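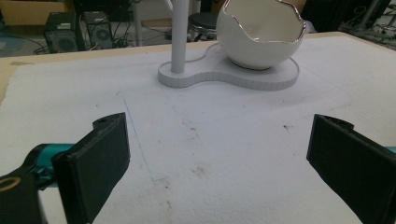 Drustia is a small school of textile repair and felt making in Plernport, and we have been teaching adults for seven years. We started with one course in the evening, for people who wanted to mend their own wool clothes and did not know who to ask. Today we have courses for beginners, a longer program for people who want to do this work for money, and a repair desk where the public can bring blankets, coats and slippers. Our tables do not look like the tables of a showroom. A white surface with a rough texture and small brown and gray stains is a normal thing to meet at Drustia, and we tell new students on the first evening that they should come in clothes which can also receive a stain.

The school was born from a shop. In the shop we sold wool and needles, and customers came back with a half-finished hat and a sad face. We helped them at the counter, and the line behind them became long. So we rented the floor over the shop, put in sinks and good lamps, and wrote a first program of lessons on two sheets of paper. The shop is closed now, but we still sell basic supplies to our students at the price we pay for them. 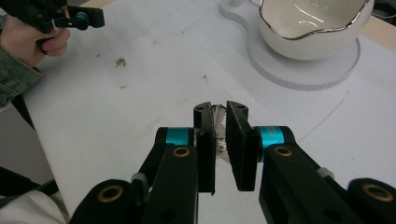

The beginner course has 12 evenings and no entrance test. You learn to make flat felt with water and soap, to close a moth hole, to replace a worn elbow and to sew an edge that will not open again after the first wash. We keep the groups small. It is important for us that the teacher can stand beside each person for some minutes every evening, and with a big group this is not possible. If you miss a lesson, you can make it up with another group in the same season. Please write to the office before you come, so that there is a chair for you.

The long program takes 597 hours. It is a strange number and we are often asked about it. When we planned the program we added up all the lessons, the practice at the repair desk and the final piece, and this was the sum. We did not want to cut something or add something only to have a round number. Students of the long program also learn how to write a price, how to speak with a customer about an old object and how to say no when a repair would do more harm than good.

Most of our wool comes from farms near Salian, which is less than one day away by truck. It is not the softest wool. For slippers, bags and seat covers it is very good, and it takes natural colors well. For baby clothes and scarves we buy a finer wool, and we say clearly on the label where it is from. We also accept old wool blankets as a gift, if they are clean and have no moths. Please do not leave them at the door in the rain.

In August the school in Plernport is closed and we move the teaching to Fekovcombe, where we use an old dairy with a large yard. The summer weeks are more relaxed – people bring their children, the dyeing is done outside, and lunch is included. Some 70 people come each summer. The dairy has simple beds upstairs, but you need to bring your own sheets. There is also a campsite which can be reached on foot.

Our prices are on the page "Courses and fees." We know that not everyone can pay the full price, and for this reason there are two reduced places in every group. You do not have to send us documents about your income. Tell the office that you would like a reduced place, and if one is free, it is yours.

The repair desk is open on the ground floor during lesson hours. The work is done by students of the long program, and a teacher checks each piece before it goes back to the owner. A simple repair is usually ready in two weeks, a coat can take longer. We do not repair leather, fur or carpets. If your piece has a special value for you, please tell us when you bring it, and we will explain what we want to do before we begin.

We also have a library with 200 books and pattern folders. Students can take them home for one month. Visitors are welcome to read them at the long table beside the office – coffee is allowed there, but please not near the folders.

This page was last changed on 5/27/26.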